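Garment Folding Demonstration, July Open Day
Pre-visit and Live Session Checklist, with Comments
Site: Skerkimer house, bedroom station
Equipment: Fustuser hand-held grippers, pair
Inspected by: Lamduan Khunthong
Operator: Callum Dow
Visitor lead: Wilma Morrison

Status codes: OK, FIX (correct before next group), N/A.

Section 1. Station and access

1.1 Clear route from door to bedside. OK. Visitors stay on the door side of the marked line.

1.2 Group size no more than 7 in the bedroom. FIX. The morning booking sheet allowed 16 in one group. Split into three and the last group moved to 11:30. W. Morrison has corrected the sheet.

1.3 Bed made up as in ordinary use, with patterned blanket and cushions left on. OK. Drummond asked whether a plain sheet would be better for the demonstration. The procedure calls for household bedding, so the blanket stays.

1.4 Operator can reach the middle of the bed without kneeling on it. OK.

1.5 Bedside surfaces: no open liquids, nothing that can roll onto the bed. OK. Closed bottles and packets may remain.

Section 2. Grippers, before power-on

2.1 Pivot screws present and seated on both fingers. OK, both units. Torque checked with the Cerketti driver.

2.2 Blue grip pads seated, no lifting at the corners. OK on unit A. Unit B right pad lifted slightly at one corner during handling. FIX. Pad replaced from spares and rechecked before the first group.

2.3 Fingers open and close fully by hand with no scraping. OK.

2.4 Handles wiped down between operators. OK.

Section 3. Approach to garment

3.1 Garment placed on top of the blanket, with the neckline toward the pillows. OK.

3.2 Both tools brought in from above with fingers open. OK. The second tool comes in from the operator's right and waits clear of the first.

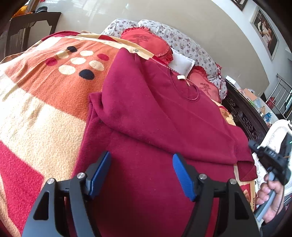 Item 3.2. Pads above the folded sweatshirt, second gripper at right.

3.3 Fingers do not touch cushions or pillows during approach. OK. Clearance is tighter at the collar end. C. Dow prefers to start lower on the garment and this is accepted.

3.4 Operator calls "closing" before the first grip of each run. FIX. Call missed on 4 runs. Reminder given. K. Gillies to listen for it in the afternoon.

Section 4. Grip and lift

4.1 Grip taken on fabric only. Blanket must not be picked up with the garment. OK. If the blanket lifts, open the fingers, smooth the area and repeat.

4.2 Zippers. The pull tab must stay outside the grip pads, as metal between the pads will mark them.

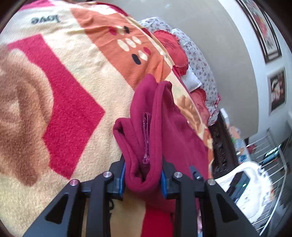

Comment from P. Temba: the pads tolerate zipper teeth for a short grip, but the limit in the manual is written for cloth alone. Leave item 4.2 as it stands until the manual is revised.

4.3 Loose threads kept out of the pivots. OK. Check after every run and trim with the garment off the bed and the fingers open.

4.4 Lift height kept low enough that all visitors can see the fold line. OK. One visitor asked for a slower lift. Slower lift adopted for the remaining groups.

4.5 Visitors do not reach over the bed while fingers are closed. OK. One verbal reminder needed.

Section 5. Reset between runs

5.1 Garment laid back on the middle of the bed, with the thickest folds opened out. OK.

5.2 Operator positions open fingers over the cloth and holds until the visitor lead signals ready.

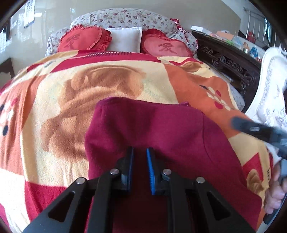

5.3 Run number written on the log sheet before the signal is given. FIX. Run 17 entered twice. Second entry struck through and initialed LK.

5.4 Pads inspected for lint. OK. Fleece sheds heavily. Use the soft brush, no tape.

Section 6. Close-out

6.1 Grippers powered off and returned to the case. OK.

6.2 Spare pad stock counted. FIX. Reorder through Cerketti.

6.3 Open items passed to K. Gillies: 3.4 and 6.2.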